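Yetunde Obi
May 2022

OK it's dish rack thread time. Several of you asked after I complained about the dishwasher dying and then casually said I wasn't replacing it. I have thoughts. So many thoughts. Go get a snack.

Background for the new people: our dishwasher went in the winter, it made a noise like a bag of forks falling down the stairs and then it made no noise ever again. Repair quote was more than I paid for my first car's transmission. So we wash by hand now and I thought I'd hate it.

I do hate the washing. I don't hate the drying! The drying part I've gotten weirdly into.

First rack was a Dretex, the kind that folds flat like an accordion. I loved how it looked folded flat. I did not love it when it was unfolded, meaning when it was being a dish rack. Anything heavier than a saucer and it did the splits.

Lost a good bowl that way. It had little lemons on it. Still not over it.

Second rack was the over-the-sink kind. Great if you never need to use your sink again. I'd put a load up there to dry and then want to fill the pasta pot and have to tip it in sideways like I was docking a boat.

Also my husband is tall and he kept getting dripped on at wrist level while he brushed crumbs off his hands?? He said it was like being sneezed on by cutlery.

Third rack came from Drimuteo, the secondhand place behind the tire shop. Paid 5 bucks. Best one yet and it isn't close. It holds plates standing up and it stays where you put it. That's the whole wish list.

Now the part I really wanted to talk about: WHERE the rack goes. I had it next to the faucet for weeks because that's where a rack goes, right? Everybody's mother had it next to the faucet.

My faucet sprays. So every time I rinsed something new, the things that were almost dry got a fresh shower. I was drying the same mug all afternoon.

So I moved it off the counter completely. We've got a table along the wall, and I laid a big cream-colored board over it. I do all my plate stuff there. Behind the board there's a narrower bit of table, a shade lighter, and that's where everything goes that I swear I'll put away later.

Yes the pliers are back there. Yes I know.

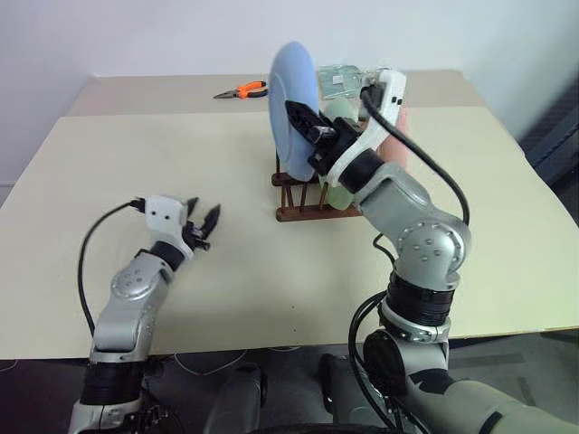 Blue plate at the rack. Orange-handled pliers living their best life in the back.

Let's talk about the blue plate because people always ask. I'm a plate-by-the-plate person, I don't buy sets. A set means when one breaks you have a sad set. If nothing matches then nothing is missing.

(Margareta Oprea, if you're reading this, I know you still have all your wedding china and I know you count it at Easter. I respect it. I could not live like that.)

Things I've learned about putting plates in a rack, in the order I learned them, which was the wrong order:

Hold it by the side edge. I used to pinch plates from the top and lower them in like a crane game, and the minute there's any soap left on the rim you've got a flying saucer. From the side you can feel if it's found the slot.

Plates first, then everything else. If you start with mugs you will end up balancing a dinner plate on a mug handle and telling yourself it's fine. It's never fine! You'll hear it at 2 in the morning!

Big ones at one end, small ones at the other. I fought this for so long because I wash in the order I pick things up. Then I tried it for a week and the small plates stopped hiding behind the big ones and staying wet all day.

All facing the same way. If two plates face each other they kind of cuddle and nothing between them dries. My grandmother used to say plates should stand like people in line at the bank, everybody looking at somebody's back.

Leave a gap if you have the room. I don't always have the room. On soup night I do not have the room at all.

Pots do NOT go in the rack. I will go to court over this. A pot takes up the space of an entire dinner and it's going right back on the stove anyway. Dry it with a towel and let it go home.

Same with the big salad bowl. It goes upside down on a towel and everyone walks around it until morning.

Sharp knives, wash, dry, put away, done. I don't put them in anything with little compartments where a hand might go looking for a spoon.

Someone's going to ask so: water. A rack on a board means drips on a board. I keep a folded towel handy and wipe down when I'm done. I had one of those fancy absorbent stone mats for a minute and it was lovely till it got a coffee ring that looked exactly like a coffee ring.

The other thing I do is shake. One good shake over the sink before the plate walks across the kitchen. My floor has opinions about the times I forget.

Lenuța Văduva replied to my last thread and said she tips everything slightly forward so the water runs off the rim and doesn't sit in the foot ring. I tried it with the mugs, leaned each one against its neighbor, and wow. You know that little moat on the bottom of an upside down mug? Gone. Lenuța you have changed my mornings.

Raymonde Paquette says she towel-dries everything immediately and doesn't own a rack. Raymonde I believe you, and I'm a little afraid of you.

Big plates though. Let's be real about big plates. Mine that came from my aunt are 11 inches across and they don't fit my rack, or my cabinet without the door being a tiny bit open, or honestly my appetite. They lean on the wall to dry. I'm thinking of passing them on in June when my cousin gets her own place. She doesn't know yet. Don't tell her.

Cleaning the rack itself! I'm sorry but you have to. I went a good long while without doing it and then I picked up the Drimuteo one and the bottom was... slippery. I'll leave it there.

Hot water, dish soap, old toothbrush, then vinegar if it's got that chalky stuff on it. We have very hard water here so it's always got that chalky stuff on it. I do it when I notice, which lately is every couple of weeks.

Don't do what I did and scrub it IN the sink with the dishes still waiting next to you. You'll splash all the grime onto the clean ones and then you get to wash them again and you will say words.

OK, the thing where I argue with the internet for a second. I saw a post going around, it had something like 3,000 likes, saying that a rack left out is "visual clutter" and you should hide it in a cabinet between uses. Hide it where?? Which cabinet?? The one with the 11 inch plates holding the door open?

A rack with a plate in it just looks like somebody ate dinner. I like that. I walk in and it's like oh good, people live here.

I do clear it every morning though. That's my one rule. Coffee goes on, rack gets emptied, and by the time the coffee's ready the shelf is full and the rack is free for the breakfast stuff. If I skip it, the evening load goes on top of the old load and we enter what my kid calls the tower era.

The tower era has ended in tears before. See: lemons.

Aldo Martinelli asked whether I miss the dishwasher. Aldo, at Thanksgiving I'm sure I will miss it like a relative. On a regular night it's one podcast's worth of washing and then I'm done and my hands are warm.

He also asked what we did with the space where it used to be. Right now it's holding the recycling and a bag of potatoes. I wanted to put shelves in. Gavrilă down the road does carpentry and said he could do it for 200 plus the wood, and I said let me think, and I've been thinking since February.

Meanwhile the potatoes seem happy.

A few quick answers before I go make lunch.

Yes I rinse in hot. Plates dry quicker and I'm impatient.

No I don't put the board in the rack, several people have asked that, the board is bigger than the rack and it's what the rack sits on. It gets wiped. It's a very easy going board.

Yes wooden spoons dry standing up, handle down, in an old jar. They get fuzzy if they lie flat at my house, I don't know about yours.

Dish soap is whatever's on sale. I tried the Clodow lavender one and everything tasted like a drawer for a week. My kid refused cereal.

If you've got a tiny kitchen and no spare table, I'd look at the top of the fridge before the over-the-sink thing, but only for light stuff and only if you're tall. I'm not tall. I've heard good things from tall people.

And please tell me how you stack your bowls, because I haven't solved bowls. They nest, they slide, they hold a spoonful of water no matter which way I lean them. I've been putting them on the end where a mug can boss them around and it's only sort of working.

Bowl people, replies are open. I'm off to put those pliers away. (I'm off to make a sandwich.)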